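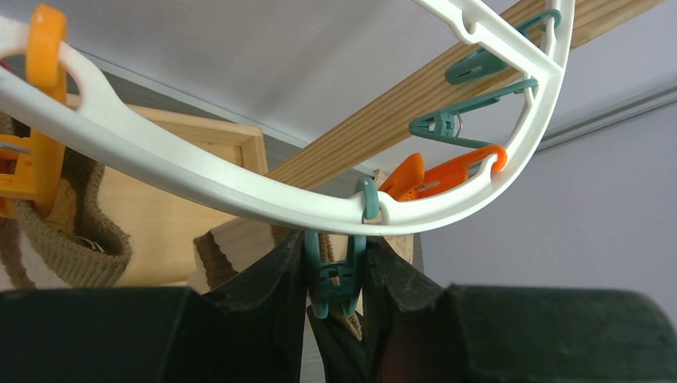
원룸에서 수건 쉰내 안 나게 말리는 법 좀 알려주세요

작성자: 반지하탈출기원

자취 2년차인데 장마만 오면 수건 때문에 미치겠어요ㅠㅠ 빨래하고 바로 널어도 다음 날 얼굴 닦으면 그 걸레 냄새 있잖아요, 그게 훅 올라와요. 세제는 Nuvar 액체 쓰고 있고 섬유유연제는 뚜껑 가득 넣어요. 방에 창문이 하나뿐인데 옆 건물 벽이랑 마주 보고 있어서 바람이 거의 안 들어옵니다. 건조기는 놓을 자리도 없고 돈도 없고요... 제습기를 사면 좀 나아질까요? 아니면 수건을 다 버리고 새로 사야 하는 건지. 삶는 건 냄비가 라면 냄비밖에 없어서 못 해봤어요.

댓글 3개

뽀송한너구리
일단 유연제부터 끊으세요! 저도 향으로 덮어보겠다고 들이부었는데 수건이 물을 잘 안 먹고 냄새는 그대로더라고요. 냄새가 밴 수건은 대야에 뜨거운 물 받아서 과탄산소다 두 숟갈 풀고 한 시간쯤 담갔다가 평소처럼 세탁기 돌리면 됩니다. 색 진한 수건은 물 빠질 수 있으니까 따로 하시고, 고무장갑 꼭 끼시고, 환기도 하세요(저 맨손으로 했다가 손끝 다 텄어요). 면수건이면 60도 코스로 돌려도 되는데 라벨은 한번 보세요.
그리고 말리는 시간이 제일 중요해요. 저는 탈수를 한 번 더 돌리고, 수건을 반 딱 접어서 널지 않고 한쪽은 길게 한쪽은 짧게 걸어요. 집게로 한쪽 끝만 집어서 늘어뜨려도 잘 말라요. 선풍기는 위에서 말고 밑에서 비스듬히 올려 쏘세요. 이러니까 저녁 8시에 넌 게 아침 출근 전에 다 말라 있어요. 제습기는 이거 다 해보고 사도 안 늦어요~

모카빵
제습기 사세요. 저는 Tretura 중고로 샀는데 만족합니다. 시끄럽긴 해요.

세탁조의난
윗분들 말씀 다 맞는데 세탁기 청소는 언제 하셨어요? 원룸 옵션 세탁기면 전에 살던 사람도 안 했을 확률이 높아요. 저는 이사 오고 반년을 그냥 쓰다가 통세척 한 번 돌렸는데 시커먼 게 둥둥 떠서 저녁을 못 먹었어요... 드럼이면 문 쪽 고무 패킹도 뒤집어서 닦으시고 밑에 배수 필터도 열어보세요. 수건 깔고 여세요 물 엄청 나옵니다. 빨래 끝나면 문이랑 세제통 열어두시고요. 참, 샤워하고 젖은 수건을 빨래통에 바로 던져놓지는 않으시죠? 저는 그게 제일 큰 원인이었어요. 문고리에라도 걸어서 말렸다가 넣으세요.

작성자: 반지하탈출기원
헉 바로 던져놨어요... 유연제도 오늘부터 끊을게요. 과탄산 주문했고 통세척 지금 돌리는 중인데 무서워서 뚜껑을 못 열겠어요ㅋㅋㅋ 다들 감사합니다!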